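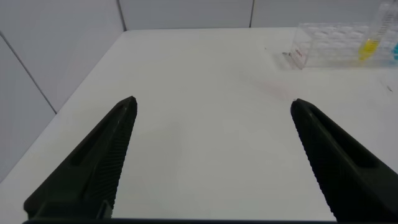 *Slide 1. Gripper and tube rack, prep bench, Flallano site.*

Hello, thanks for coming back from coffee! I run the prep bench at Stoltotum, and I've poured liquids from one thing into another for most of my working life. (Pause, let them feel sorry for me.)

## What the job was

Before April we did 936 pours in a busy month, all by hand. Yellow, blue, swirl, write it down, next one. I had a wrist splint in my drawer and so did half the team. We called the new arm Han, and the planning software came with the name Illia, so now it sounds as if we've hired two people. 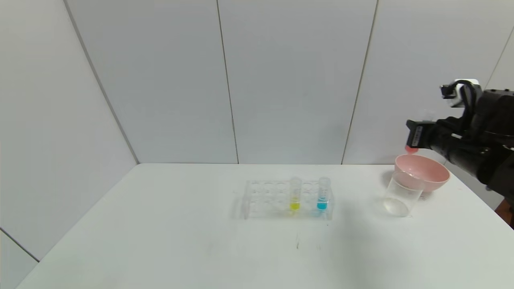
What surprised me was how much of my day moved to before the pour. I set out the rack, the cup and the bowl, I check the levels, and then I step back and let Han get on with it. Stepping back is hard! I hovered for weeks. My manager put tape on the floor for me, and I stood on the tape.

We also argued about who signs the sheet. If the arm pours it, is it my pour? We settled on yes, if I laid out the bench, and I still think that's a bit cheeky. (Ask for hands here: who'd sign?)

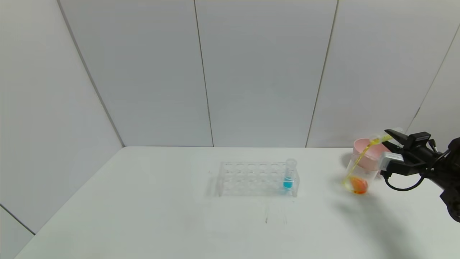 ## What changed for us

- 19 of us were retrained, me included, and I was the slowest
- The splints are back in the first aid box
- Lunch is at a proper time now
- New starters don't get the feel of a tube by hand, and I do worry about that, so we keep one manual bench going

(If short of time, skip to the rota slide. Questions until ten past three.)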